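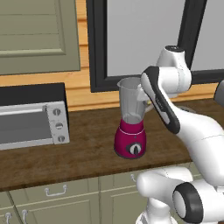 Film > Silent Era > Props and Sets
Print | E-mail
Reading time: 2 min

3.2 What I counted in the kitchens

I went through 18 silent comedies in the Minon collection, and 13 of them have at least one kitchen in them. I love these rooms! You get a big window behind the counter, much as in the rendered kitchen I've put in as a figure, and one bulky thing left out where the cook can bump it (a blender on the brown wood there, usually a coffee mill in my films). In nine of the 13 the window is painted on — you can tell by the curtains, which never stir. The Olis prints were too dark to judge, so I left them out.

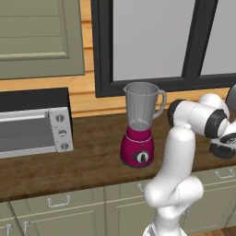
Figure 2. Rendered kitchen: white arm, dark brown countertop, magenta blender.

I then timed how long each kitchen stays on screen. The longest, in the Flilia two-reeler, runs 40 seconds without a cut, and the cook spends most of it hunting for a lid. I'll get to title cards in 3.3.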